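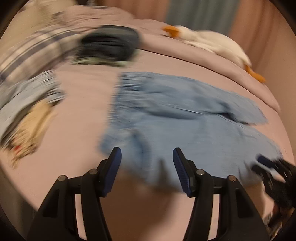
2019-11-25

**Makarby sheet set in pink – four stars from me**

I bought these in September after my old Ljungberg set finally gave out at the corners, and I've been meaning to write something ever since. I paid 446 for the set at the Triddale shop, so not cheap, and I went back and forth on the color for a good while. Pink! At my age! But I love it. It makes the whole bedroom feel warmer, and blue denim looks great against it, so I enjoy folding jeans on the bed a lot more than I used to.

And I do all my folding on the bed (the dresser top is way too small), so a sheet has to put up with a lot from me. Zippers, rivets, buttons, all of it dragged across the same spot in the middle. After 14 washes I can't find a single pull or fuzzy patch. The old ones had pills by the second month.

They come out of the dryer pretty wrinkled, though. If you leave them in the basket overnight you'll be sorry – I did it once and slept on creases for a week. The fitted sheet is also a tight squeeze on my mattress, and the last corner takes some swearing.

The color has held up fine so far. I wash them warm with plain Cludent powder, no softener. The pillowcases seem a tiny bit lighter than the sheet now, but you'd have to hold them side by side in the window to notice.

I'd buy them again, maybe in gray for the guest room.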